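The second set of fingers came off the printer with the mesh on the wrong side. She put them in the drawer with the first set and reversed the part in the file.

The shop on Stondine Street rented by the month and closed when the last member left. She had paid through August. Her build was a hand-held gripper: two curved fingers, one camera, one marker cube, a gray body she had redrawn 7 times. The Vikar servo held 100 grams without complaint. At 135 it hummed. She wrote both numbers on tape and stuck the tape to the bench.

The third set fit. She tightened the last screw a quarter turn, picked the thing up by its handle, and turned it until the camera had a view over the fingers and out across the floor.
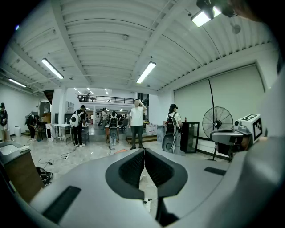
The third set of fingers, mounted. Shop floor behind, blinds down.

The gap between the fingers was a narrow V. The drawing had called for parallel. She checked the pivot holes against the drawing and found them correct, then checked the drawing and found that it was not.

Across the room a man tipped back a bottle and drank. She looked at him over the fingertips and thought about the bottle, its diameter, the friction of its label.

The old Hofstetter calipers were in her coat. She measured the V at the top and again at the root, and subtracted. It was a small error — small enough to sand, large enough to print again.

A new set would take 700 minutes. She corrected the angle, saved the file under the same name, and went to see if the printer was free.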